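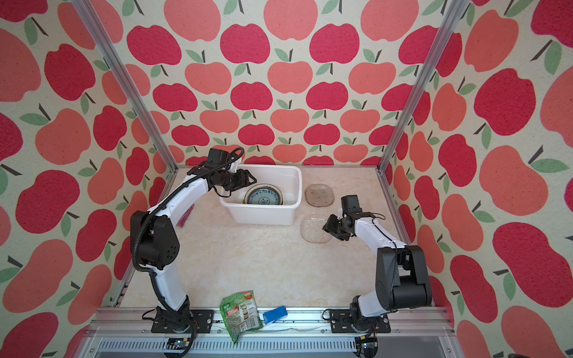 Hi all,

Sorry for the slow reply, been buried. Answering Müzeyyen's message inline because otherwise I'll forget half of it.

On November 25, 2012, Müzeyyen Yazıcı wrote:

> I have finally taken over my aunt's cellar and there are three crates
> of apples down there, mostly Waltutlow with some Trurnine mixed in.
> The Trurnines are already going soft at the stem end. Is this the
> cellar or the apple? She always had fruit into February.

Bit of both. Trurnine is not a keeper, never was. Good for eating off the tree and for sauce and that's it. Mine go the same way every year, stem end first, then the whole thing goes to felt. Get them out of there today if you can. One soft one takes the neighbors with it.

The Waltutlows should be fine if they were picked before they dropped. Were they? Windfalls won't keep no matter what you do. Check for bruises, anything with a thumb-sized brown spot goes in the kitchen pile.

> The thermometer by the door says 48. Too warm?

Yes, too warm. You want under 40, and don't trust the one by the door, door thermometers lie. Put one on the floor at the back, leave it overnight, read it first thing. My back corner runs a good bit colder than the stairs. If you have a window or a vent down there open it at night and shut it in the morning. That's all I do. Did it for years before I got the fan.

Also where is your furnace? If it's on the other side of that wall you're fighting it all winter. Hortensia Daza hung an old quilt over hers and swears by it. Hortensia, are you reading this? What did you use to hold it up?

> Do I need to wrap each one? She has a huge stack of newspaper squares
> already cut and I'd feel bad not using them.

Wrap the big ones, skip the small ones. Black and white newsprint only, no glossy. Takes forever but you can do it in front of the TV. I did 69 last night and then ran out of paper, so if she has extra I'm jealous.

If you don't wrap then single layer, stems up, not touching. I've been using shallow trays from the bakery. 5 trays to a stack is as high as I'd go, after that you won't bother lifting them down to check the bottom one. Ask me how I know. Last year's bottom tray was soup.

> Can potatoes go in the same room? There is nowhere else.

No no no. Well, people do it. But the apples make the potatoes sprout and then the apples taste like dirt. If there's really nowhere else put them at opposite ends with the potatoes low down and covered, and keep the apples by the vent. Onions somewhere else completely, hang them in the garage.

> And is the Fluteo worth planting? The nursery has two left.

Depends what you want it for. Keeps nicely, mine went to the end of February the year before last and were still crisp, a bit wrinkly. But slow. Mine took 5 years to give me anything you could call a crop. And scabby in a wet spring. If you only have room for one tree I'd get Arabzadeh instead, smaller apple, ugly, russet all over the shoulder, tastes better in January than it does in October. I know not everyone here agrees, we had this fight already, pleas don't start it up again on my account.

If you do get the Fluteo look at the roots before you pay. Late in the season they've been sitting in those pots a long time.

Other stuff while I'm here:

- scion wood swap is in February, same hall as last time. I need a list of what people are bringing. So far I have 14 varieties promised and half of them are the same thing. Please label with the **full** name, not "Grandpa's yellow"
- the parking lot gate code has changed, it's 2213 now. Gate sticks, lift and push
- someone left a pair of loppers at the pressing, orange handles. I have them in my truck
- I still have cider jugs if anybody wants them, lids don't match

Müzeyyen, go sort those crates tonite and write back with what the floor thermometer says. Don't throw the soft Trurnines out, peel them, cut out the bad part, cook down with a splash of water and no sugar until you've tasted it. Freezes great. I leave an inch at the top of the jar and even so I cracked two last winter.

Oh and humidity, forgot. If they're shriveling but not rotting it's too dry, set a pan of water on the floor. If the walls are sweating skip that.

Got to run, dog is at the door

P.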